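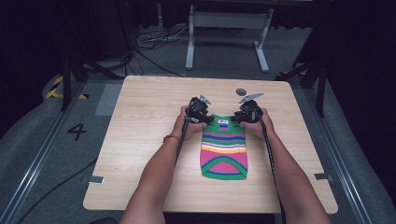 Wear the good jumper

By Relu Munteanu

I want to make a case for wearing your best knitwear to do the bins. Also for wearing it to the shops, on the train, while frying onions, and on the sort of grey morning when the only living thing that will see you is the neighbour's cat. I have come to this position late in life and with a convert's energy, so bear with me!

I grew up in a house where things were kept for good. There was a good tablecloth, a good set of glasses and, for each of us kids, a good jumper, which lived in the bottom drawer in tissue paper and came out for weddings and for one particular aunt. Mine was bottle green with leather buttons on the shoulder. I wore it, by my best guess, 5 times. By then my arms had grown well past the cuffs and it went to a cousin, who kept it for good too. I still think about that green. What a colour it was, and how little of it I got.

The argument for saving things is perfectly sensible. A hand knit takes weeks of somebody's evenings. Elbows go thin, sauce happens, and there's always a door handle waiting for a loose loop. If you love a thing, surely you protect it? My mother certainly thought so and she was right about most things (she was right about my first car).

But knitting is tougher than we give it credit for, and it's so wonderfully fixable. When a woven shirt tears, that's usually a patch or the rag bag. When a knit goes at the elbow you can pick up the stitches around the hole and grow new fabric straight across it, in the same yarn or in bright orange if you're feeling bold. You can unpick a tired cuff and knit a fresh one. You can pull the entire thing apart, wash the yarn, hang it in loops over the shower rail and start again as something else. I can't think of much else in the wardrobe that gives you that many goes.

Paula Nedelcu taught me this. She runs a mending night in the hall at Brostley, and I went along in May last year with a cardigan I was too embarrassed to hand over. She turned it inside out before she even looked at my face. Then she showed me how to follow the path of the old yarn with a needle, over and under, until the gap had closed up, and I was gone, completely hooked, I talked about it all the way home. I've hardly missed a night since. My darning is lumpy and I love every lump.

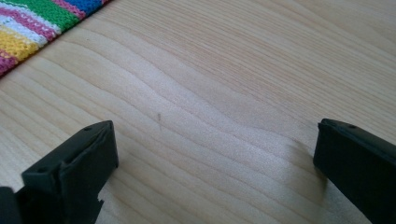

Stripes on the table, wood grain beside them.

Stripes, by the way, are the mender's friend. On a plain jumper a repair sits there announcing itself, but in a stripe the eye is already busy hopping from one band to the next and your dodgy tension gets lost in the traffic. If you're buying second-hand and you know you're hard on your clothes, go for stripes.

I do hear the objection that all this is fine for people with time. Fair enough. A proper elbow takes me most of a film, and I'm quick now compared with how I started. There are weeks when nobody in our house has a spare evening for anything. So let it wait in the basket, or wear it with the hole in it. I went to a nice lunch with a hole in my cuff last winter and the soup came just the same.

What I can't get behind any more is the drawer. I'm 60, and when I cleared out my wardrobe I found two jumpers I'd forgotten I owned, both lovely, both chosen with great care, both saved for some occasion I had never got around to having. One had been found by the moths before me. Being put away hadn't kept it safe at all. It would have been far better off on my back, getting shaken out and aired and looked at every few days.

The other one is a deep rusty red and I'm wearing it now. There's toast on it. I've had it on in the garden, at the dentist and under the car, and the left sleeve has already been to Brostley for a bit of attention from Paula. It's going again next week, with me inside it.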